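How to check a claim that you can see a satellite, and then go out and look for it
From the Zerkcombe skywatching pages

Every few weeks a headline says that some newly launched satellite will be "visible to the naked eye tonight". Most of these stories don't say where, at what time, or how bright. I have stood in a wet field in Nendeston enough times to have stopped trusting them.

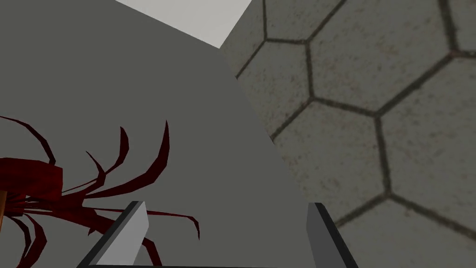
The method below takes twenty minutes indoors and saves you an evening outside. You need a computer or phone, a clear bit of sky, and a willingness to decide that it isn't worth going out. That last one comes up more often than the apps would have you think.

Step 1. Find out what the claim is

Read the story again and write down what it promises. An object? A string of objects? A rocket stage? These are different things with different orbits, and news pages mix them up freely. If the article talks about a payload that was released into a high transfer orbit, you are very unlikely to see it with your eyes. If it talks about a spent upper stage in low orbit, you might.

Look for a catalogue number too. Every tracked object gets one, and it is the only label worth using. Names change, get shortened, or are shared by a whole batch of near-identical satellites. If the story gives no number you will have to look one up in a public catalogue by launch date. In the first days after a launch the entries may just say "Object A", "Object B" and so on, and which one is the satellite can be anybody's guess for a while.

Satellites launched for governments are a case of their own. Some have no published orbit at all, and what is known comes from hobby observers. Their work is often very good, but treat any forecast for these with extra doubt.

Step 2. Get fresh orbital elements

The elements are a few lines of numbers that describe the orbit at one moment. A prediction is only as good as the elements behind it, and they go stale. For something up high, a week-old set is usually fine. For something low, a few days can put you out by enough to miss the whole pass. For something that is being steered, or is close to coming down, yesterday's may be no use.

Whatever app you use, find the screen that shows the date of the elements (it may be called "epoch"). If there isn't such a screen, I would use a different app. I won't recommend one, as the good ones have a habit of being bought and filled with adverts.

Step 3. Set your location properly

Don't let the app guess. Mine once put me at the phone company's idea of where I was, which was the wrong side of the county. For a high pass this matters little. For a low pass, or for anything crossing in front of the Moon, it matters a great deal.

Type in your latitude and longitude to two decimal places and your height above sea level. Check the time zone while you are there. If you are doing this near the end of March or October, check it twice. Many sites list passes in universal time without saying so anywhere obvious, and I would bet that half the "it never showed up" messages we get are people who were an hour out.

Step 4. Read the pass table with suspicion

A typical table gives you a start time, a highest point, an end time, directions for each, and a magnitude. Go through it in this order.

Height first. The highest point is given in degrees above the horizon. Below 20 degrees, forget it unless you live by the sea. Houses, trees and haze will eat it. At 40 degrees or more you have a fair chance. Hold your fist out at arm's length and it covers something like ten degrees, so four fists up from the horizon gets you there.

Then sunlight. You see a satellite because the Sun is shining on it while you are in the dark. A good table will tell you when it enters the Earth's shadow, and often that is halfway across the sky. A poor table will list the pass as if it ran from horizon to horizon. In midwinter, satellites in low orbit are only lit near dusk and dawn. A forecast of a bright low-orbit pass at midnight in November is almost certainly wrong, and if you see one, close the page.

Then brightness. Lower magnitude means brighter. The figure comes from a standard brightness adjusted for distance and angle, and that standard brightness is sometimes just a guess based on the size of the thing. Real satellites have flat panels that catch the light or don't. I have seen passes two magnitudes fainter than forecast, and a couple a good deal brighter. Take the number as a rough hint. If it says 4 and you live in a town, stay in.

Step 5. Do a sanity check by hand

This is the part people skip. You can catch a surprising amount of rubbish with one sum.

Suppose the page says the object is in a circular orbit 800 km up. An orbit at that height takes a little over 100 minutes. So if the same page lists two passes 40 minutes apart, at least one of them isn't your object. Likewise, if it claims a single pass lasting half an hour, something has gone wrong, because anything at that height crosses your sky in a quarter of an hour or so at the very most.

Direction is worth a look as well. Most launches take advantage of the Earth's spin, so most objects move in a generally eastward direction. Polar ones go more or less north to south or south to north. If the table has yours rising in the east and setting in the west, it could be right (there are a few that go backwards), but check.

Step 6. Go outside early

Be in place ten minutes before the start time, with the phone put away. Your eyes need longer than that to adjust fully, but ten minutes will do for anything bright. Face the direction of the highest point. Trying to catch it right down at the horizon mostly means you spend the first two minutes staring at aircraft.

Speaking of which: if it blinks with red or green lights, it is a plane. If it fades in and out slowly and regularly, it could be a tumbling rocket stage. If it is steady and white and disappears without reaching the horizon, it has probably gone into shadow, and you should note the time.

Binoculars help if you already know the path. Pick a star that the track passes close to, settle on it, and wait for the satellite to come to you. Chasing it across the sky with binoculars is a good way to fall over a dog.

Step 7. Write down what you saw, including nothing

Put down the date, the start of the watch, the time it passed a known star, how bright it looked against stars nearby, and how the sky was. If you saw nothing, write that down too. A nil result under a clear sky is useful. A nil result under cloud is only a cold evening, and should be marked as such.

Our own log goes in a ruled book and gets typed up at Vosiswood when somebody has a free Saturday. Entry 204 reads "clear, no sign, elements nine days old", and that one line explains itself better than anything I could add here.

Common problems

The app says it should be overhead now and there's nothing there. Check the epoch, then the time zone, then whether it is in shadow. After that, consider that it may just be faint.

Two apps disagree by several minutes. They are using different elements. Trust the newer set, though if the object has just been moved by its operators, neither may be right. Go out for the earlier time and stay until after the later one.

The news said a "train" of lights and I saw one. Batches spread out within days of launch. By the time the story has been copied from site to site, the neat line is often gone. Look at the date of the original report.

I saw something and it isn't listed. Most lists leave out the faint and the obscure. Try a full catalogue search for your place and time before deciding you have found anything. We had a long run of excited messages over what proved to be a weather balloon, and one over the planet Venus.

The site wants money for "precision alerts". The orbital data for most objects is free. You are paying for a notification. One service we tried, Hoarau, sent its alerts promptly enough, but the times matched the free ones to the second, so we let it lapse.

Related pages: Reading a star chart in town. Binoculars for beginners. How to report a re-entry.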